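okay so I finally watched the Joncombe Music Awards from start to finish, three hours and a bit, and I have thoughts. thread 🧵

1/ Ravindran Warrier opening the night with no band, just him and a piano?? I was making toast and I stopped making toast. He hasn't sung on telly since the throat surgery and you could hear him picking his way through the low notes. Gorgeous anyway.

2/ Then the whole room got up for the chorus and he laughed halfway through a line and had to come back in late. They left that in the broadcast, thank goodness!
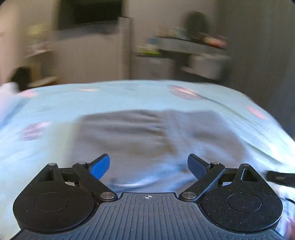
3/ Grīnberga won Album of the Year and I will hear no arguments. I've had that record on since October (my neighbours have too, sorry). Her speech was maybe 20 seconds long and half of it was thanking the bloke who fixed her accordion.

4/ Dirken losing Best Live Act is a bit rough though. They played 394 shows over the last tour cycle, including the one in Skendport where the power went and they did the back half unplugged. My favourite gig ever, I lost my voice and one shoe.

5/ Also whoever programmed the tribute medley: five songs in four minutes is too many songs. Let us have a whole verse!

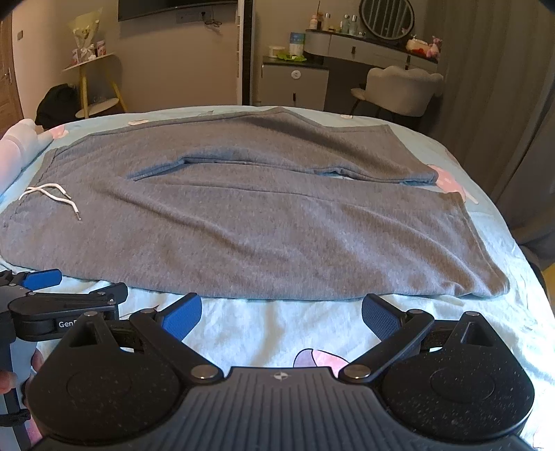 6/ Getting this one a lot in my replies: is Warrier touring again?

Just one night so far, 7th December at the old theatre in Skendport. It holds 1000 people and the presale went in the time it took me to find my card.

7/ My mum got through, of course. She was number 401 in the queue, I was past 3000. She has two tickets and is being very coy about who the second one is for.

8/ Mum if you're reading this I'll drive, I'll pay for parking, and I'll bring the good snacks 🎹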